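腕部视角下的接触前规划:七月阶段工作记录

本文记录本人七月在 Kollville 实验室所做的软件工作,内容限于感知与运动规划两部分,供同类项目参考。控制层沿用 Zikamel 中间件,未作改动。

本阶段的任务对象为台面小家电,首选烤面包机。此类器具的难点在于外壳:拉丝不锈钢表面反光不均,深度估计在弧形边缘处常出现空洞,而旋钮、开关与压杆的尺寸又很小,容错余量有限。原有流程直接以腕部点云拟合外壳平面,再由平面外推各操作件的位置,误差逐级累积。修订后的流程先在彩色图像上分割操作件,再将分割结果投影至深度图,仅对有效像素求位姿。

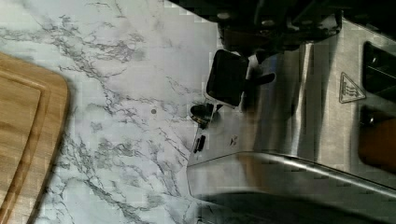 分割模型以3,571张标注图像训练,另留478张作验证。标注规范中单列了“警示标识”一类,凡带高温标志的表面,规划器一律视为禁止接触区域,并外扩一层安全余量。该余量最初设为固定值,后改为随末端速度变化,低速接近时可适当收窄,否则压杆附近几乎无可行解。

大理石纹台面亦带来若干误检。深色纹理在低分辨率下易被识别为线缆或细缝,为此在后处理中加入了高度一致性检查:候选区域若与台面拟合平面无显著高差,即予剔除。检查逻辑写在 Jindano 工具包的过滤模块内,可单独关闭,以便对照。

规划方面,障碍物地图由俯视相机提供,腕部相机只负责局部修正。两路数据的时间戳对齐曾长期存在问题,周二上午排查后确认,偏差来自驱动程序的缓冲设置,调整后平均延迟降至约59毫秒。 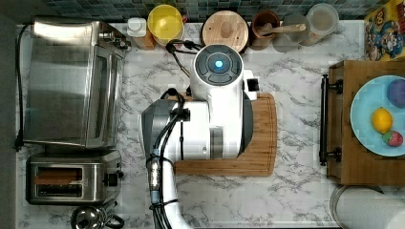

机械臂自身对俯视视野的遮挡,是目前尚未妥善解决的一项。手臂伸至台面中央时,砧板一类的低矮物体大部分不可见,地图若按常规方式清除旧观测,规划器便会误判该处为空。现行做法是依据关节角渲染手臂轮廓,轮廓之内的栅格冻结更新,保留遮挡前的占据状态。线缆不在运动学模型之中,轮廓因此须作膨胀处理,膨胀量暂由人工设定。

回放测试共144段,冻结策略启用后,因地图误清而产生的碰撞轨迹明显减少,但规划时间有所增加,尤以手臂折返经过台面后缘时为甚。该处容器排列较密,采样器反复落入狭窄通道。拟于下一阶段引入 Orbán 模块的预计算路网,先在仿真中比对,再上实机。

配置文件与回放脚本已归入项目仓库的七月分支,接口说明尚在整理。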